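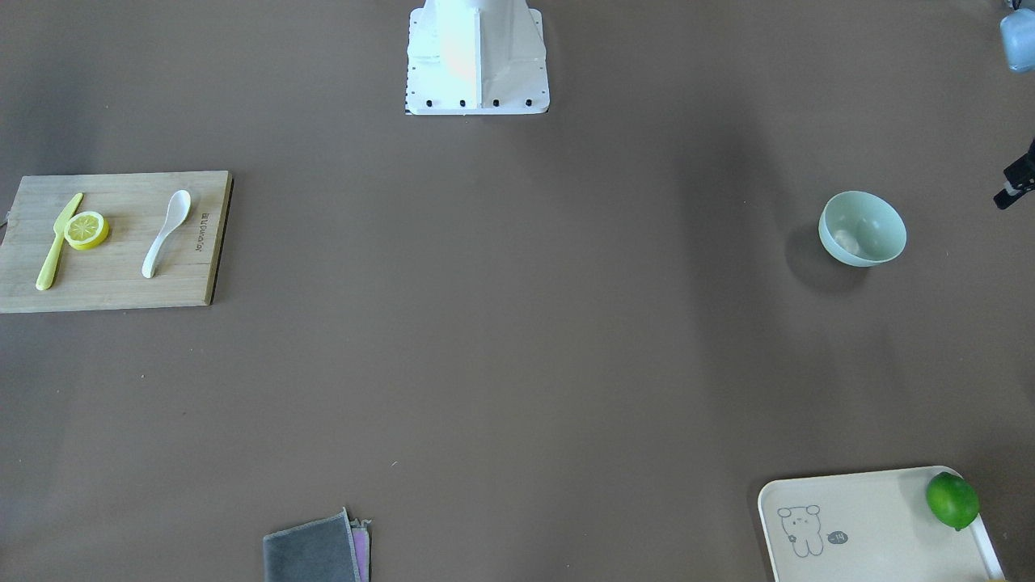
# Küchensachen: Brett, Schale, Zitrone

Die Galerie gehört zur Reihe über kleine Küchenarbeitsplätze, die wir seit dem März für die Seite von Hollenstein zusammenstellen. Es geht um Dinge, die beim Vorbereiten auf dem Tisch liegen: Unterlagen, Besteck, Schalen und das, was geschnitten wird. Angaben zu Pflege und Gebrauch stehen jeweils im Text.

**Brett mit Messer, Zitronenscheibe und Löffel, rechts daneben die Schale.** Schneidebrett aus Bambus, gelbes Kunststoffmesser, weißer Keramiklöffel, Schale in hellem Mintgrün. Der Tisch ist braun.

## Zum Brett

Bambus ist botanisch ein Gras, wird in der Küche aber wie Holz behandelt. Die Bretter sind hart und nehmen weniger Wasser auf als viele Weichhölzer. In die Spülmaschine gehören sie trotzdem nicht. Nach dem Schneiden mit warmem Wasser und etwas Spülmittel abwaschen, abtrocknen und hochkant stellen, damit von beiden Seiten Luft herankommt.

Neue Bretter werden vor dem ersten Gebrauch dünn geölt. Geeignet ist Leinöl oder ein lebensmittelechtes Mineralöl, über Nacht einziehen lassen und den Rest mit einem Tuch abnehmen. Olivenöl kann ranzig werden. Bei täglichem Gebrauch reicht einmal im Monat. Wird die Oberfläche rau, hilft feines Schleifpapier in Richtung der Maserung, danach wieder ölen.

Eine gebrannte oder gravierte Marke am Rand stört beim Schneiden kaum. In den Vertiefungen setzt sich allerdings gern etwas fest, eine weiche Bürste genügt.

## Zum Messer

Kunststoffmesser werden oft unterschätzt. Für Kuchen, weiches Obst und Salat sind sie brauchbar, und sie zerkratzen beschichtete Formen weniger als Stahl. Bei Zitronen kommt es auf die Schale an: dünnschalige Früchte gehen mit einer gezahnten Klinge, bei dicker Schale nehmen wir ein kleines Stahlmesser. Nachschleifen lässt sich Kunststoff in der Regel nicht. Wenn die Klinge ausfranst, wird sie ersetzt.

Zum Ablegen: Klinge flach auf das Brett, Griff zur Arbeitshand. In den Küchen von Virkstead liegt das Messer immer auf derselben Seite, auch wenn gerade nichts geschnitten wird.

## Zur Zitrone

Für Scheiben beide Enden kappen, dann quer zur Achse schneiden. So zeigen sich die Segmente als Kranz. Drei bis vier Millimeter sind eine gute Stärke für Tee und Wasser, für Kuchenbelag etwas dünner. Kerne mit der Messerspitze herausheben. Wer die Schale mitverwendet, kauft unbehandelte Früchte und wäscht sie trotzdem heiß ab.

Angeschnittene Zitronen halten sich im Kühlschrank einige Tage, mit der Schnittfläche nach unten auf einem kleinen Teller. Scheiben lassen sich einfrieren. Einzeln auf Backpapier legen, nach dem Durchfrieren in eine Dose umfüllen.

### Zitronensirup, eine kleine Flasche

- 600 ml Wasser
- 300 g Zucker
- 100 ml Zitronensaft
- abgeriebene Schale einer unbehandelten Zitrone

Wasser und Zucker erwärmen, bis der Zucker gelöst ist. Schale dazugeben, auf 90 Grad bringen und zehn Minuten ziehen lassen, ohne dass es kocht. Durch ein feines Sieb gießen, den Saft unterrühren und in die ausgespülte Flasche füllen. Im Kühlschrank aufbewahren und innerhalb einer Woche verbrauchen. Das Rezept stammt aus der Sammlung Corkthorpe, dort mit etwas mehr Zucker.

## Zu Löffel und Schale

Keramiklöffel geben keinen Metallgeschmack ab und eignen sich für Honig, Joghurt und alles Saure. Zum Umrühren in hohen Gläsern sind sie meist zu kurz. Gegen den Rand einer Schale sollte man sie nicht schlagen, kleine Abplatzer am Löffelrand sind der häufigste Schaden. Sie liegen besser in einer flachen Lade mit Tuch als stehend im Besteckbecher.

Schalen in hellen Tönen zeigen Flecken von Tee und Kurkuma schnell. Ein Brei aus Natron und Wasser, kurz einwirken lassen und abspülen, löst das meiste. Bei matten Oberflächen vorher an der Unterseite probieren. Für das Vorbereiten stellen wir die Schale neben das Brett, beim Schneiden mit rechts also auf die rechte Seite, dann wandert das Geschnittene auf kurzem Weg hinein.

## Hinweise zur Reihe

Die nächste Galerie behandelt Siebe und Reiben. Die Folge über Backformen aus Hendarham steht bereits auf der Seite, dort auch die Tabelle mit den Durchmessern. Die Texte dürfen für den Unterricht kopiert werden, bei Abdruck bitte Hollenstein als Quelle nennen.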